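[Brudo-users] Left arm drops out during two-arm assembly, stop button did not latch 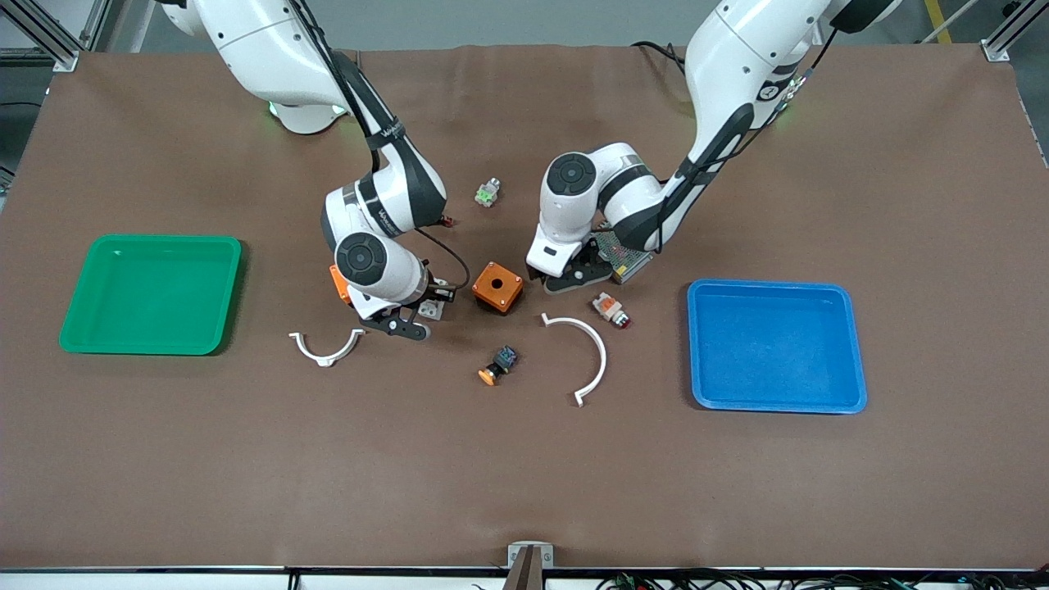 Eun-ji Yang wrote that she would stop running the two-arm job until the stop circuit had been checked end to end, and that the dropped arm was the smaller of the two problems. I agree with her and we did stop. Answers to her questions are below, with her message quoted in pieces.

> Which fault came first in the log, the joint fault or the loss of
> communication? If it was the joint fault, the controller should have
> held both arms in place.

The communication loss came first. The log has the left controller missing its heartbeat, then a joint 4 fault on the left arm, then nothing from the left side until we cycled power. The right arm kept going for 2 seconds after that. It was on its way back to the middle of the mat at the time, and it finished that move and started the next one. The left arm sagged and came to rest with the gripper on the mat. There was no damage that we can find, apart from a mark on one finger pad.

Both arms should hold when either side faults. We had that set up in the Trokirance supervisor, and it worked when we tested it in September. What we missed is that the September test was done by forcing a joint fault. We did not test it by pulling the network cable. With the cable pulled, the supervisor never gets the fault message, and the timeout that should cover this case was set to 3000 ms. I have no record of who set it or why. It may be the default from the old config.

> You say the operator pressed stop and the right arm moved again.
> Was that the software stop on the screen or the hardware button?

The hardware button. The operator pressed it, the right arm stopped, and when she let go the arm picked up its motion again. So the button made contact and did not latch. I tried it afterward with the arms powered down and a meter on the contacts. It failed to latch 7 times out of 18. The other times it held normally and had to be twisted to release.

Even with a bad button, the arm should not have started again by itself. The safety relay is supposed to need a manual reset. When I opened the cabinet, the relay was wired for automatic reset. The drawing says manual. I have moved the wire to match the drawing, and now the right arm stays down after a stop until somebody presses reset on the cabinet.

> Is the job itself hard on the left arm? Long reaches, fast
> direction changes, anything like that?

I don't think so. It is the push-button job: housing, mushroom-head button, indicator module and the brackets, with a tray on each side of the mat. The parts are small and light. The left arm does reach down with the wrist close to the mat, and the elbow is bent a good deal when it does. That bend may matter because of where the cable runs. With power off I moved the elbow by hand while a second person watched the link light on the controller. It went out at one position and came back when I moved the elbow a little further.

So my guess is a damaged cable or connector near the elbow. The replacement is on order from Dunlow and they have not given me a ship date.

> Did anyone have their hands in the cell?

No. The operator was standing at the front edge. She had been reaching in to reposition parts between cycles earlier that morning, with the arms paused on the screen and not on the hardware stop. We have changed that. Nobody reaches in now without the hardware stop pressed and the relay dropped out.

Where things stand as of October 10, 2018:

Stop button replaced with a new one from the same maker. Latches every time so far.
Relay rewired to manual reset and tested on both arms.
Timeout lowered to 100 ms. No false trips yet, but we have only run it with the arms holding still.
Left arm cable waiting on the part.
Two-arm job locked out until the cable is in and the pulled-cable test passes on both sides.

Two questions for the list. Does anyone run the Ra firmware with a heartbeat timeout under 100 ms, and does it trip when the log is being written to disk? And does the joint brake on the left arm engage on loss of communication by itself, or does it wait for a command? Ours sagged before it stopped, so I suspect the second. The manual only covers loss of power.

If you have one of these cells with two arms, please open the cabinet and look at how the reset is wired. Ours came to us already assembled and we took the drawing at its word.

I can send the log to anyone who wants it. It is too big to attach.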